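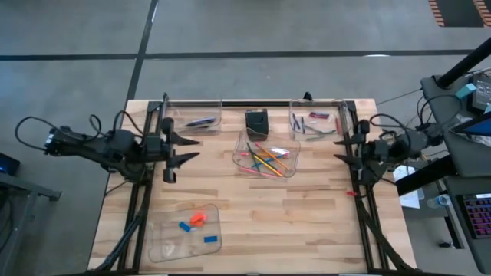
## 3. Materials and Sorting Categories

The study considered how shared writing supplies are divided among containers when no labels are provided. Materials were drawn from the general stock of the Motside learning center and included pencils, colored pencils, crayons, markers, pens and erasers. Clear plastic bins were chosen so that contents could be checked from the side without lifting or tipping. All sorting was done on a wooden tabletop.

Two coders, Kartini Lubis and Sandrine Besson, worked separately from the same written guide. An item was assigned to a category by its type first and its color second. Disagreements were settled by discussion on 12 February 2025, and the guide was revised accordingly.

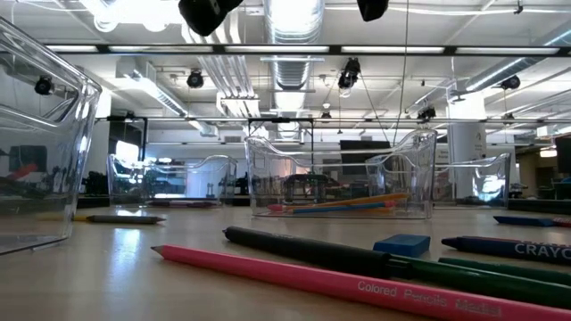

Category boundaries proved harder to set than expected. The first version of the guide treated crayons and colored pencils as a single group on the grounds that both are used for coloring. Items lying loose on the table were coded as unsorted, whatever their distance from a bin. Under this rule a dark green crayon touching the end of a black marker was recorded as a separate item, as was the pink colored pencil lying nearly parallel to them. Erasers were given their own code in the revised guide, having previously been entered under "other."

A bin was coded as mixed if it held items of more than one type. Color variety alone did not make a bin mixed. Bins holding a single item were retained in the analysis and marked as such.
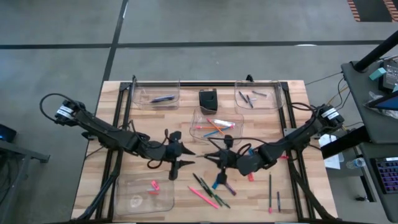 **Figure 3.** Clear bins and small black holder on the tabletop, with a single dark blue marker in the upper-left bin.

The black holder was excluded from the bin codes, as its contents could not be checked from the side.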